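Maddocks Linen Service to open second wash plant at Bukwood

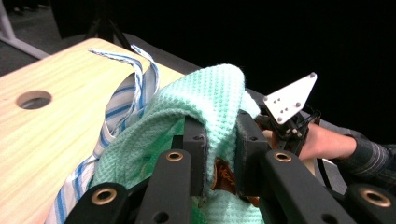

Maddocks Linen Service will commission a second commercial wash plant at Bukwood in June, adding capacity for restaurant, clinic and aged-care customers in the region.

The plant is rated at 613 kilograms of dry textile per hour across 3 washing lines. Two lines are allocated to flatwork and towelling. The third is reserved for coloured and striped goods, which are processed at lower temperatures to limit dye transfer.

Rinse water from the final stage will be filtered and returned to the pre-wash tanks. Maddocks expects the arrangement to reduce mains water draw by almost 125 kilolitres a month compared with the company's existing site at Flerell.

"The Flerell site has been running a late shift to keep up with kitchen linen," said Yu-na Shim, operations manager. "Moving coloured work to its own line means fewer changeovers and a shorter turnaround for metropolitan and rural accounts."

Sorting and dispatch will be managed with Vedero, the company's in-house stock tracking program. Existing customers will keep their current account numbers and collection days. Labelled bags already in circulation remain valid at both sites.

Flerell will continue to process theatre and clinic linen during and after the changeover.

Media contact: Ah-rin Shim, Maddocks Linen Service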